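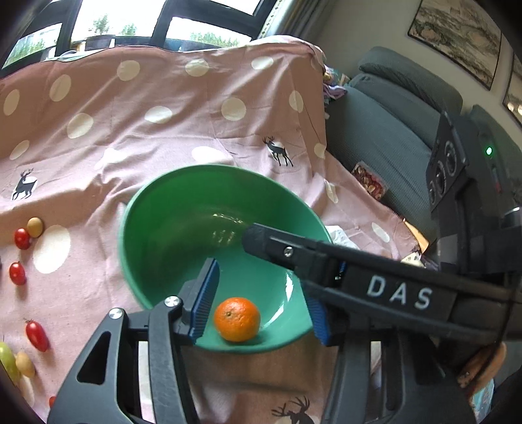
Nusrat Lashari asked under the last post whether the closing force shouldn't be set from the motor current, and why I was bothering with a separate spring at all. I answered in two lines at the time and the answer was poor, so I'll do it properly and fold in what has changed on the Tindus since.

The short version is that current is a good measure of torque at the motor and a bad measure of force at the fingertip. Between the two there is a gearbox, a linkage with pivots at both ends and whatever angle the fingers happen to be at. On my arm the gearbox alone eats enough of the torque at low speed that a light grip and no grip look much the same in the log. With a mandarin that is tolerable. With a cherry tomato it is the difference between picking it up and making a mess of the bedding.

Where the build stands

For anyone who has arrived from a search: the Tindus is a bench arm I am building at home, with the turning and the heavier drilling done at the Rizvi workshop on evenings when the lathe is free. It has a shoulder, an elbow, a wrist that pitches and rolls, and a two-finger gripper. The base bolts to a kitchen worktop offcut. It will lift 400 g at full reach without complaint from the shoulder, and I have no plans to ask it for more.

The plan has been the same from the beginning. I do the grasps by hand first, with a hand-held gripper that has the same style of finger as the arm, and record the finger opening while I do it. The arm then gets those openings and closing speeds as its starting values. Fruit and small vegetables are the test objects. They vary in size, they roll, they are cheap, and a mandarin in a bowl is harder than it sounds: the fingers have to go in past the rim, and the wall of the bowl slopes, so the tips meet it before they are properly either side of the fruit. A glossy bowl adds to the trouble, as a finger that lands on the wall will slide down it under the fruit.

The living room is my test area for the hand-held work. A draped sheet is a bad surface by workshop standards and I like it for that. Nothing sits quite level on it, bowls tilt, and small things find their way into the folds. Grasps that only work on a flat board get found out early.

The spring

The arrangement on the arm is now as follows. The servo does not drive the finger linkage directly. It drives a small carriage, and the carriage pushes the linkage through a compression spring. There is a position sensor on the servo side and another on the finger side. The difference between the two is how far the spring is squashed, and from that I get force.

What I like about it is that friction in the gearbox drops out of the sum. The gearbox can be as sticky as it likes; the spring sits after it. Friction in the pivots is still in there, but those can be reamed and greased, and I can measure what is left by closing the fingers slowly on nothing.

The cost is bandwidth. A soft spring gives a good reading at small forces and a slow, slightly wobbly finger. A stiff one gives a brisk finger and a reading that disappears into the sensor noise. I went through the whole assortment box at Rizvi and settled on one near the soft end, then put a mechanical stop in the carriage so that it goes solid if the load gets high. Past the stop I have no force reading, just position, but by then the object is either a tin or a write-off.

To calibrate it I hung known weights off one finger with the other pinned, opening and closing at each load to see the gap between the two curves. The gap is hysteresis and it was larger than I wanted. Most of it came from one pivot where I had drilled the hole in two goes and left a step. Redrilled and bushed, the curves sit close enough that I stopped caring.

Electronics

The controller is still the Skilar board. I log both sensors at 200 Hz, which it manages easily provided I don't also print to the serial port. I lost an evening to that. The timing looked ragged, I blamed the sensor cable, I remade the sensor cable, and the ragged timing was my own debugging line left in the loop.

The servo is a Jekden, the middle one of their three sizes. It holds position well and runs warm if left holding against the spring for a long time. My fix is in software: once the grip force has been steady for a moment, the target is eased back until the force just starts to fall, then nudged forward again. The finger doesn't visibly move and the motor runs cooler. I would call this a patch. A worm stage would hold with the motor off, and I may fit one if I rebuild the carriage, though a worm brings its own friction and I'd want to be sure the spring reading survived it.

One wiring note, as I got it wrong. The two position sensors share a supply with the servo. They should not. When the servo starts to move, the supply dips, both readings shift, and they don't shift by the same amount. The result is a phantom force at the start of every movement, which the code took for contact, so it stopped closing before it had touched anything. Separate regulator, short leads, gone.

Finger pads

The ribs run across the finger so that the fruit has edges to sit against when it tries to slip towards the tip. I tried flat faces on the arm first. They held a dry mandarin well enough and let go of a damp one every time. Ribs cope better with the damp one and are noticeably worse on anything with a flat face, where only the tops of the ribs touch.

Rib depth matters more than spacing, as far as I can tell from the few I've made. Deep ribs bend over, and when they bend the object moves with them, so the fruit shifts sideways at the moment of lifting. Shallow ones don't do this but fill up with juice and bits of skin. The present set is between the two. I clean them with an old toothbrush.

Areeba Chaudhry suggested cutting a shallow vee down the length of the pad to centre round objects. I've drawn it but not made it. My worry is that a vee fixes the height at which the object wants to sit, and in a bowl I don't get to choose the height.

What the hand-held runs show

I have 84 grasps recorded and sorted. I had expected the closing speed to be the useful number. The opening before contact was much more interesting. Left to myself, I open the fingers only a little wider than the object when it is on an open surface, and a good deal wider when it is in a bowl, and then close in two stages: quickly until both fingers are near, then a pause, then slowly. The pause is where I am looking to see whether both sides are clear. The arm has no camera yet, so it can't look, but it can close slowly from the same point and watch for one finger loading up before the other.

That last part needed a change. With a single spring both fingers share one force reading, and I can't tell left from right. For the moment I let the wrist float slightly at low stiffness during the slow stage. If one finger touches first, the wrist gets pushed over and the other finger catches up. It is crude and it works on the mandarin more often than it doesn't. Tomatoes roll away before the wrist has had time to give. Two springs, one per finger, would be the proper way and would mean a new carriage.

The elongated tomatoes deserve a complaint of their own. Gripped across the middle they are fine. Gripped anywhere near the end they pivot, and the stalk catches in the ribs. I have been leaving the stalks on, as taking them off seems like cheating.

Cycle test

Before October 2026 I had never run the gripper unattended for long. I set it opening and closing on a block with the force target at its usual value and left it going with the door shut. It stopped at 1929 cycles when a grub screw on the servo horn backed out. No damage, just a horn turning on its own. The screw now has threadlock and a flat filed on the shaft to bear on, and I should have done both at the start. The spring was unchanged when I checked it against the weights, and there was no fresh play in the pivots that I could feel.

Still to do

Two-spring carriage, drawn but not costed. The wrist cable needs a proper strain relief in place of the cable tie. The calibration table lives in the code and should be in a file, so that I can swap fingers without recompiling. I also want to repeat the bowl grasps with the arm from a fixed start position before touching anything else, otherwise I shall have no idea which change did what.

Nusrat, on your second question, the one about using two current readings and subtracting the no-load curve: I did try it. It gives a sensible answer when the gearbox has been running for a few minutes and a different one when it hasn't. If you have a way of dealing with that, I'd like to see the numbers. The carriage drawings are in the usual folder, and the hole marked B on the side plate should be reamed, whatever the drawing says.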